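Spent the week swapping grippers on the small arm. Two candidates: the Hornex parallel jaw we already had, and the Brarard one with the wider finger plates. Same arm, same controller, same table. Notes in this thread.

Test set is kitchen stuff. Cups, a ladle, plates, pot lids, and the cooker with the big knob on the front. 20 tries per object per gripper.

Hornex first. It closes fast and repeats well. Good on cups and the ladle handle. Bad on plates — the fingertips are too thick to get under a rim without pushing the plate away.

Brarard is slower. I timed a full close at 293 ms with the default settings. The flat plates slide under things much better, and I stopped losing plates after I lowered the approach speed.

It's also wide. Coming straight down on anything with side handles, you have to plan for the full spread of the base or you hit something on the way in.

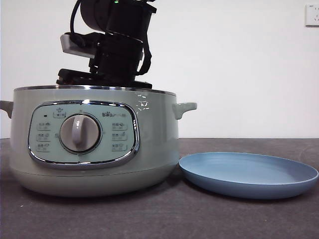
Knobs are still the weak spot for both. A raised ridge helps, but you need the wrist lined up with it before you close, and my angle estimate drifts. Huệ Quan suggested a second camera looking at the panel straight on. Trying that next.

Controller settings, for those who asked: force limit at 4 on the Brarard, default on the Hornex. Log rate is 2000 Hz on both, more than I need.

For now the Brarard stays on. Will post the knob numbers when I have them.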